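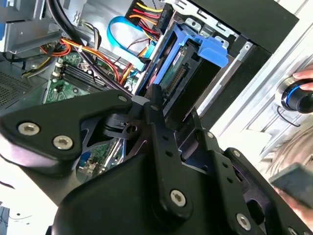 Skaditz Facilities Forum > Desktop Hardware > Drive removal before disposal

mhanrahan
Posted 02/10/2018
Departments are reminded that hard drives must be removed from all desktop towers before the towers are released to Dretia for recycling. In the models with blue caddies, disconnect the power and data cables, press the release tab and withdraw the caddy with the drive in it. Please return both to Room 175.
Muireann Hanrahan, Equipment Services

skudier_lab
Our office requests clarification. The March notice instructed us to leave the caddies in the towers.

mhanrahan
The March notice has been withdrawn. Caddies are reused.

records_annex8
I must disagree with this procedure. A caddy without a drive is of little use to us, and storing them takes up shelf space. Dretia accepts plastic parts.

Lukosevicius_T
We have required replacement caddies on several occasions and found them difficult to obtain. I support the revised instruction. May the data cables remain attached to the motherboard?

mhanrahan
Yes. Please tuck them inside the case before closing the side panel.

records_annex8
Noted. Our objection regarding shelf space stands.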